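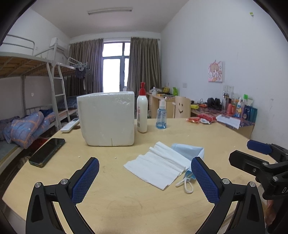 Jaw Width Fault in the Tveit Recordings: Frequently Asked Questions

Last updated 2020-06-19 by Gangadharan Achari, Cemisach, Culemdale

What went wrong?

In a part of the Tveit recordings, the jaw width value of one gripper is wrong. The jaws close on an object, but the file says that they stay a little open. The error was found by Hjørdis Engström when she compared the video with the numbers for the same moment. In the video the pads were closed on a thin cloth. In the file the gap was 4 mm.

Which recordings are affected?

Tabletop tasks with two hand-held grippers, recorded in December. We checked 1000 recordings and marked 700 of them as affected. The marked ones have the word "jaw" in the notes column of the index. If your copy of the index has no notes column, it is an old copy and you should download it again.

Why was it not noticed earlier?

Most of our checks were made with bottles and boxes. With a thick object, an error of this size looks like a normal difference between two people. It becomes serious with masks, tissues and thin packets, where the correct width is almost zero.
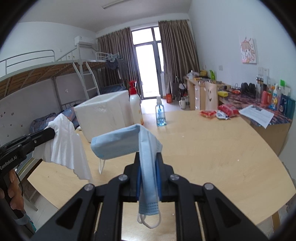

Mask folding task: a folded face mask between the blue pads, and a white cloth or tissue in the tip of the second gripper.

What was the cause?

The zero point of the jaw sensor was stored when the gripper was switched on, and our instruction did not say that the jaws must be closed at this moment. Some operators held them closed and some did not. The mistake was in the instruction, which I wrote, and the operators did what the paper told them.

Can this be dangerous for people?

During recording, no. The gripper is moved by hand and it closes only when the operator closes it. On a robot it is different. A policy trained with these values can close the jaws harder than needed, as it has learned a wrong zero. In our test cell in Zaleo the arm pulled a mask until one ear loop came off. The cell was closed and no person was inside. Please do not run such a policy with people near the arm.

I already trained a model. Must I start again?

It depends on the objects. If your task has only rigid objects, Kjell Westerberg saw little change in his results after the correction. For cloth, paper and masks we advise to train again with the corrected files.

How do I correct my files?

Use the script in the "repair" folder. It looks for the longest period with closed jaws and moves the zero to this value. Keep a copy of the original files. The script does not work for recordings where the jaws never close completely. There are 60 of these and they are removed from the index.

What is changed for new recordings?

Close the jaws, switch on, wait for the tone, then open the jaws. Repeat this after every battery change. The recording program now shows a warning when the first width value is not close to zero.

I see the same error in a recording that is not marked. Whom do I contact?

Write to Holger Lundgren at the Cemisach help desk and give the recording number and the time in the video. A screenshot is useful but not required.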